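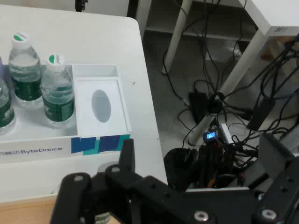
Water and tissues, white table.

Thu 29 February

Sat in on the Grulloleck delegation briefing for the Teltdale resolution. Third draft since the last one we were told was final. Operative paragraph 2 now "notes with concern" where it used to "condemn." The Vudetti side asked for "takes note," so I suppose we met in the middle and lost.

Transcript check: 334 lines against the audio, 33 with the wrong speaker. Most are people saying "I thank the chair" over each other. Fixed by hand. The tagger still thinks the interpreter is a member of the foreign affairs panel. Attends more than some. 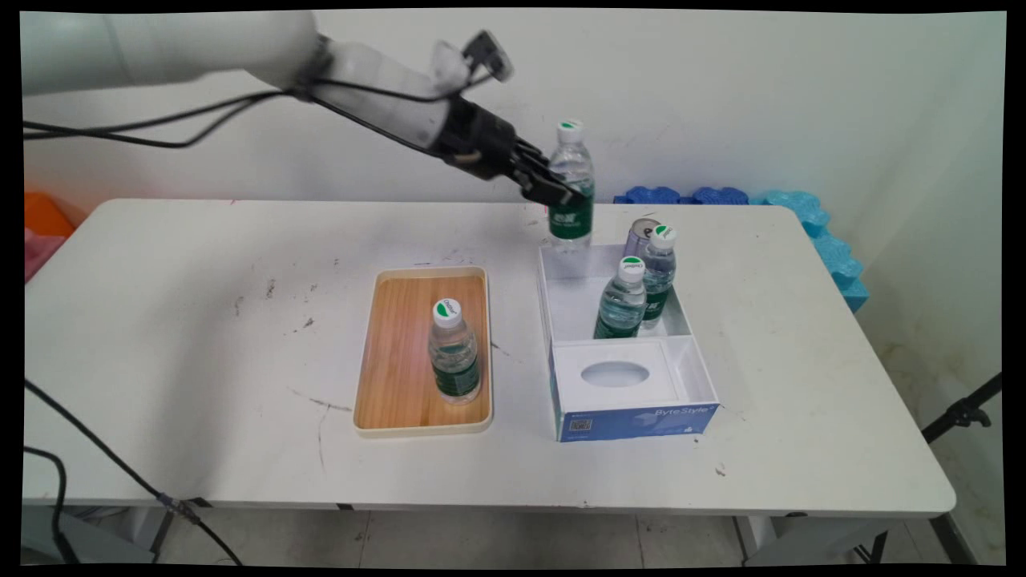

Bottle in the gripper, white table.

Agarwal corpus: stopped the run at 500 speeches. Date field is day-first until the spring session, then month-first. Do NOT merge until that's sorted.

To do: rerun paragraph 2 comparison with the French text, which may be a different resolution altogether. Ask whether the April hearing is public or only "open."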